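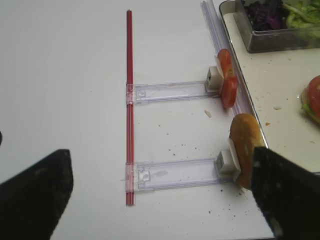
Slider assembly on the table, tomato slices at the upper block, roll at the lower one.

Clear slider arms creeping on a thin rod — how to stop it?

Posted by skuluteck_268 on 2 October 2019

I have a clear plastic rail with two flat arms running across to a thin red rod. Each arm has a clip at the left end that wraps around the rod and a small white block at the right end. I use it as a spacing guide for sandwich parts, one block per item.

The arms hold position with nothing touching them. Once a roll or tomato leans on a block, the clip creeps along the rod, up to 2 mm over a lunch prep. I have washed the rod with dish soap. No change. Is this a clip problem or a rod problem? I would prefer not to glue anything, as the spacing changes with the size of the roll.

Roltham Bench

Probably the clip. Clear plastic clips relax when they are left on a rod for months, and the grip drops off slowly enough that it goes unnoticed. Test it with the rail out of the way: stand the rod upright with one arm on it and load the block end with a small weight. If the arm slides, the clip has opened up.

Cheap fix: one turn of thin silicone tape on the rod under each clip. It peels off when you need a new spacing. Do not use vinyl tape near food, the adhesive migrates when it gets damp.

Also check the rod itself. From your photo it looks like two strands side by side. If so, a clip made for a round rod will touch it in only a few places and can rock. Turn the rod a quarter turn and see whether the grip changes.

boateng124

Just use a rubber band. Works on mine.

Rurnville Parts Shelf

The tape will work, but look at the load as well. The block is at the far end of the arm, so a push there twists the clip on the rod. Let the roll lie flat on the table and most of that load is gone. Tomato juice is a separate issue — it gets into the cutouts in the clip and acts as a lubricant. Rinse the clips in warm water after each use and dry them before they go back on.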